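Tondero wants 80 dollars a year to tell me I own too much stuff. I signed up in November, and I'm still not sure what I bought besides 21 emails and a quiz.

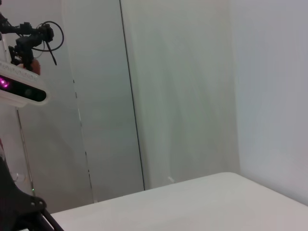
The plan says to clear one surface a week and leave it clear. Fine, but where does the stuff go? Mine went to the hall closet, which no longer shuts. A bare white tabletop against a pale wall is restful to look at, I'll give them that - I just don't believe anyone pays bills at one. I'm canceling before it renews.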